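Open day at the Grovier training kitchen, 10 June 2026

The Grovier building is on Olteanu Street, set back behind a tire shop, and I drove past it twice. Parking is around the side. The sign on the door still has the old name, Hultis, so if you go to a later open day, look for the green awning instead.

I went for the steaming session. Grovier runs evening classes for home cooks, mostly bread and dumplings, and twice a year they open the rooms so people can see what they would be signing up for. The next one is in November. Entry was free. The recipe booklet was 11 dollars and I bought one.

Gerardo Manalastas gave the talk on steamed buns. He taught baking at a community college before he came to Grovier, and he kept it practical. Most of his time went to spacing. Buns grow in the steam, and people crowd them because a basket looks empty with only a few in it. His rule is two fingers of space on every side, more if the dough is soft.

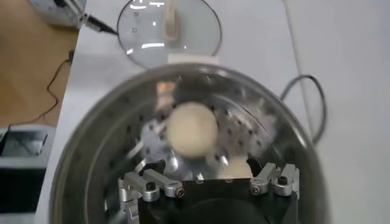 Buns on the perforated steel insert in the steamer pot.

He doesn't oil the metal. He uses small squares of parchment at home and said he has also used cabbage leaves, which work fine but leave a taste. A woman near the front asked about bamboo baskets. He likes them for flavor and for the way they take up moisture, but for a first purchase he told people to get an electric pot with a metal basket and learn on that.

The talk moved on to when to take buns out. The booklet says to turn off the heat and leave the lid on for a few minutes before opening. I have always pulled the lid off right away and then wondered why mine came out wrinkled. The other thing I had been getting wrong was the plate. He wants it ready next to the pot before the lid comes off, wide enough that the buns can sit apart.

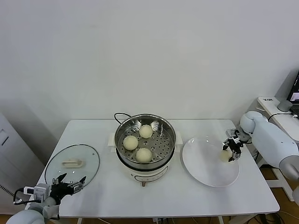
He also said to move them one at a time and not to stack them while they are fresh, as the skins stick and tear. If you are making a big batch, use a second plate. Leftovers go in the freezer once they are fully cool, and can be steamed again straight from frozen.

There was a short break after that, with tea and a table of flour samples from Gestov, a mill I hadn't heard of. I took a bag of the low-protein one to try. The 100 gram bags were free and the big ones were for sale at the desk.
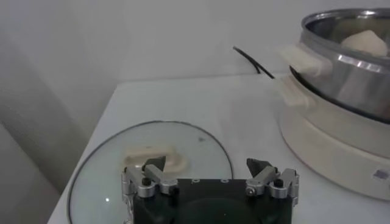
Lids took up more of the second half than I expected. Water collects on the inside, runs to the lowest point and drips on whatever is under it, and a wet spot on a bun stays there. Gerardo's fix is a thin dish towel tied under the lid, with the corners folded up over the top so they hang clear of the pot. A glass lid with a long handle in the middle, like the cream-colored one at the open day, gives you something to knot the corners around. My lid at home has a round knob the size of a grape, so I will probably use a clip.

The classes run for six weeks and the steaming one had a few places left when I asked. Sign-up is at the front desk or by phone, extension 3301. Wear closed shoes and bring your own apron.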